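14/06/2018

Up before six because of the bins. Caught the early bus into Lovham and got a seat upstairs. Porridge at my desk, then straight onto the plate and bowl job, which we have been on since I came back from Starnmont.

For my own record, as I will have forgotten by next year. The job is a yellow thing on a white plate and a white bowl near it. You take the hand-held gripper, close it on the yellow thing, lift, carry it across, lower it into the bowl, let go, and bring the gripper back to where you began. That is one go. Then you put everything back on the plate, shift the plate a little, and do it again. The robot at Nassar gets trained on the goes we send over. It has never been in this building and I have only met it once, in January, when it was switched off.

Anas Twal gave us the numbers first thing. The target for this job is 3,000 good goes. We stood at 1,528 last night. He wants the rest before the move, and when I asked when the move was he said he would find out.

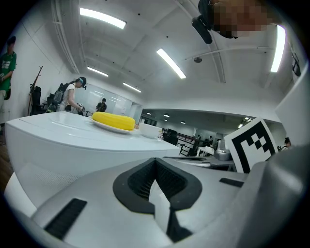
Plate, bowl and marker card, from the gripper.

My trouble is still speed. I do it the way I would do it at home, quick and a bit careless, and Rowena Sebastian says the robot will learn the carelessness along with everything else. She watched me for a while and then had me say the steps out loud under my breath. Reach, stop, close, lift. It felt daft but my goes did get steadier. The stop is the important one. If I close while I am still moving, the thing rolls on the plate and I end up chasing it, and a chase gets thrown out when Anas checks the day's work.

She also told me off for looking at my own hand. I am meant to think about what the gripper can see, so if I come in too low the bowl drops out of view just when it is needed. Come in high, tip down, then go forward. I wrote that on the back of my hand in biro and it had gone by lunch.

Had a long talk with her over the kettle about remote control against doing it by hand. She did two years of remote control at Bidovis, sitting in a chair with a stick in each hand and the arm in the next room. She says you got a true record of what the arm could manage, but it was slow, and her shoulders have never been right. By hand you can do five in the time it took her to do one. The drawback is that a wrist will turn in ways the arm won't, and then the go is no use however nice it looked. I had three thrown out for that yesterday. I have to keep my elbow in.

Lunch was cheese rolls and the last of the plums. Sat on the step outside. Mum rang about the boiler and I said I would look at the booklet on Saturday, then remembered I had promised Saturday to Pete. Must ring her back.

The afternoon went better. We changed the plate position more often, left, right, further back, as Anas says the robot gets fixed on one spot otherwise. Furthest back is hardest for me because I have short arms and have to lean, and when I lean I hurry. Rowena does those without seeming to think. I watched her do a run of them and noticed she breathes out as she lets go over the bowl. Tried it. May have helped.

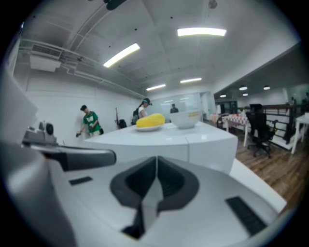 No. 3, p. 535

I have stuck the prints in next to the page from the newsletter, and copied the number down from the corner of it in case it comes loose. The article is the one on teaching by showing that Rowena lent me. It was heavy going but there was one part I understood, where the writer says a few slow, clean showings are worth more than a heap of hurried ones. Anas read it over my shoulder and said he would still like the heap.

Stopped a bit after five. My thumb is sore at the base from the squeezing, same place as last week. Rowena straps hers with tape and has left me the roll. Anas had not finished checking when I left, so I don't know how many of mine will stand.

Rained on the way home - no coat. Beans on toast. Rang Mum, who had found the booklet herself, and it was only the pressure. Tomorrow we start with the far positions while I am fresh. Need to take stamps, tape, and Rowena's dish back.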